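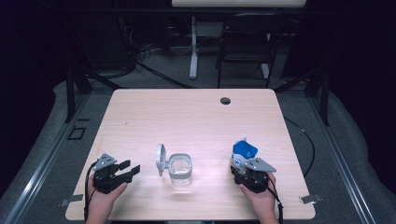
Llanos Road Travel Club – Members' Pages

Consuelo Arango had planned to drive from Mamia to the coast in a day. She got as far as Cidar.

"I stopped for gas," she says. "I left two nights later with a hat."

The road out of Mamia runs straight for nearly 50 miles before it bothers to bend, and Arango, who has driven it every October for years, speaks of the bend with real affection. Her husband slept through it. "He asked me to go back so he could see it. I didn't go back."

Cidar has one motel, one diner and a canyon that the highway signs undersell. The turnoff is marked by a board the size of a cereal box, and she missed it the first time – and the second, coming the other way. From the parking area it is a 15 minute walk to the rim. "Flat, they told me. It was flat if you're a goat."

Was it worth it? She considers this for longer than the canyon might like. "The light was wonderful at about five o'clock. Before that it's a big hole and a lot of wind."

She is warmer on the diner, where Ruth Betancur served her a slice of peach pie and then, without being asked, a second. Betancur also told her not to take the old ridge road to Vitgate. Arango took the old ridge road to Vitgate.

"There's a sign that says pavement ends," she says. "I thought it meant for a while."

It took most of the afternoon. They met one truck, a number of cows and a man fixing a fence who waved them on with what she now thinks was pity. Vitgate itself had closed for the day, apart from a gift shop, where the hat comes in.

She plans to do the trip again next fall and to reach the coast this time. The motel in Cidar is already booked, in case.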